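Print | E-mail
14 shares | 2 comments

Malathi Iyengar maintains the hand-held grippers at Adari. In June her group withdrew a batch of recordings after the jaw-width readings drifted.

"The width is computed from the two fiducial markers," she said. "One marker had lifted at a corner. The software still detected it, so no error was raised. It reported a jaw opening that was wrong by a few millimetres."

The fault was found on replay. An Alva arm executing the recorded motion closed too far and stalled against a fixture. The current limit tripped and the arm stopped. There were no injuries.

Of 322 recordings, 25 were discarded. Ebony Ormsby, who reviewed the logs, would have preferred to discard more. "The drift was gradual. Any cut-off point is a judgement call."

Operators now close the jaws on a gauge block before every session and log the result. Iyengar does not regard the matter as settled. "We check at the start. A marker can lift in the middle."

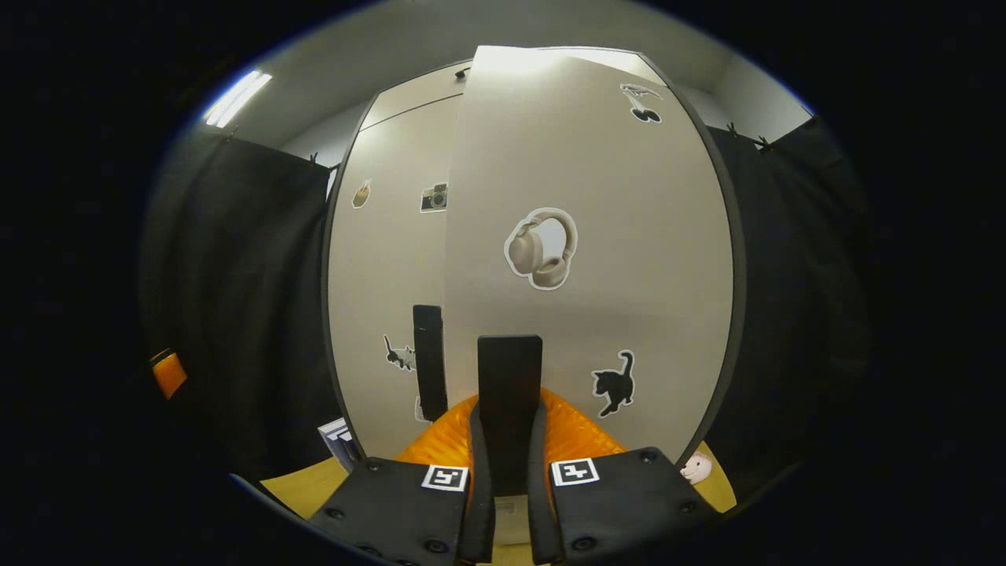
Reading time: 1 min

Ormsby's notes on the replay fault are held with the maintenance log.

Related
Gauge blocks and jaw calibration
Current limits on the Alva arm
Lavska: replacing worn finger pads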